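Folding Laundry in a Shared House: What I Tried and What Stuck

Student project report, Household Practice unit

Why I picked this

I'll start with the embarrassing bit. When I moved into the Varnau Street share house I owned a chair that had never been sat on, because it had lived under a pile of clean washing since the first week. Everything in the pile was clean! It just never made it to the drawers. So when we were told to choose an everyday chore and spend a term looking at it properly, I didn't have to think very long.

My question was pretty simple: does it matter how you fold a T-shirt, or does it only matter that you get around to it? I also wanted to know which fold would survive being shoved in a drawer by someone who is late for the tram (me, most mornings).

What I used

My own clothes, mostly. Two pairs of trackies, a heap of T-shirts, a few tea towels, and one fitted sheet that I gave up on early and won't be mentioning again. Inga, who has the front bedroom, let me use her shirts as well, on the condition that I gave them back folded. For a surface I tried my bed, the kitchen bench and a smooth white table.

The bed was hopeless. It's soft, so every time you press a crease in, the doona just gives way underneath you and the crease wanders off. The bench was better but there's always a toast crumb somewhere. The table won by a mile, and after the first fortnight I stopped using anything else.

The folds

I settled on two methods. The first one I call the shop fold - shirt face down, sides in, sleeves back, then bottom up to the collar. The second is the roll, where you fold the shirt in half lengthways, lay the sleeves over and roll it up from the hem. I'd watched a video of the quick pinch fold too, the one where the shirt sort of flips itself into shape, and I had great hopes for it. I practised in the laundry until my housemates asked me to please stop flapping. Never got it reliable, so it's not in the results.

Something I hadn't expected was how much of the job happens before any folding. A shirt comes out of the basket in a lump, and you've got to find the edges before you can do anything with it. Where's the hem? Which bit is a sleeve and which bit is just a fold pretending to be one? With thick cotton you can feel your way, but the soft knits slump over themselves and every layer feels the same. I ended up treating the flattening-out as a separate step and writing notes on it by itself.

The mint-green tee was the worst for this. It's a lovely soft thing and it holds no shape at all, so it bunches up wherever you drop it.
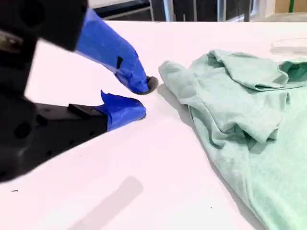 Jarosław Tomaszewski reckoned I was making it too hard, and that with a soft shirt you should forget the hem altogether, go looking for the shoulder seams, pick it up by those and let the rest hang straight before it touches the table again. He also thought I should be doing it straight off the line, while the shirts were still pegged out the right way up, and skipping the basket completely.

I tried both. The shoulder seam idea was brilliant and I'm a bit cross I didn't think of it. Folding at the line was fine on a still day and a complete circus in the wind, so I went back to the basket.

What happened in the drawer

I folded a full load each way and left each lot in the drawer for 7 days, pulling things out to wear as usual. The shop-folded stack looked gorgeous on the first morning and got messier every time I wanted something from the bottom. The rolls never looked as nice, but I could take one out without wrecking its neighbours. The soft knits did creep open a bit, and the mint-green one had completely unrolled itself by the end.

Creases were about even. My work polos came out better from the shop fold, especially at the collar, and everything else I honestly couldn't tell apart once it was on.

What I'd change

I should've asked more people to do the folding. It was nearly all me, and I got faster as the term went on, so I can't say whether one method is quicker or whether I'd just had more practice by then. I'd also like to do winter jumpers, which take up so much room that rolling them might be silly.

For now I'm rolling the tees, shop-folding the polos and hanging anything with buttons. Inga got her shirts back in August, folded as promised, and the chair has gone over by the window where I can sit on it.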